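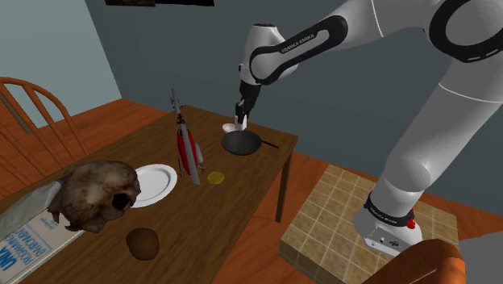
Corina Bucur wants to know which gripper model is being used before anyone starts on controller settings, and she is right to ask, as the answer differs a good deal between the two. The original post follows, with that detail added.

Pilel gripper or stock parallel gripper for thin-walled bowls in simulation?

Posted by plover_k

I am comparing two end effectors on a simulated Franka arm before we commit to hardware. The first is the ordinary parallel gripper with two straight fingers. The second is the Pilel, which has a wider opening and a compliant pad on each finger. The task is to pick a small white bowl from the back of a dining table, with a frying pan right beside it and assorted clutter further forward. The approach is from above, fingers pointing straight down into the bowl.

With the stock gripper I get a clean approach and then one of two failures. Either the bowl rotates about the contact line as soon as it leaves the table, or it creeps down between the fingers during the lift. With the Pilel the creep goes away, but the outside of the hand collides with the pan on some approaches. Gripper force is set to 80 per cent of maximum in both cases. The controller is Hurker with default gains.

Is this a gripper question or a contact question? I would rather not buy the Pilel to fix a friction coefficient.

Corina Bucur

Mostly a contact question. Check these in order.

Collision geometry. If the bowl was imported as a single convex hull, it is a solid lump as far as the physics is concerned, whatever the render shows. A finger cannot go inside it. Decompose it into convex pieces and look at the collision mesh with the visual mesh switched off. I use 16 pieces for a small bowl. Fewer leaves gaps or fills in the rim.

Contact points. Two flat rigid fingers on a curved wall can give you a contact patch that collapses to a point on each side. Nothing then resists rotation about the line joining them. Turn on torsional friction if your engine has it. The Pilel model probably looks better because its pad is defined with softer contact parameters, so compare those values before crediting the shape of the finger.

Grasp choice. Put one finger inside the wall and one outside, across the rim. If both fingers go inside and open outwards, you need the force sign reversed, and Hurker will not do that for you under the default grasp action. Across the rim also needs less opening, so the wider hand gains you nothing here.

Step size. Halve it and repeat. If the creep changes noticeably, it is solver error and tells you nothing about either gripper.

Run both hands with identical pad friction, then decide. On the pan collision, rotate the wrist so that the opening axis runs away from the pan. The stock hand is wide in one direction and narrow in the other.

dinu_user_east

We had the same with Dinu fingers. Turned the force down and it got better. No idea why. Try 3 different values.

tmarsh

Agree on the convex hull. Turning the force down can help if the fingers are penetrating the wall and the solver is pushing them back out, so the previous reply may be the same fault seen from the other side.

One addition. Plollivach exports the hand and the fingers as separate bodies, and in version 2 the finger friction is left at the engine default even when you set it on the hand. Set it on each finger link by name. That alone stopped the creep for us, with the stock gripper and no change to the gains. It did nothing for the rotation.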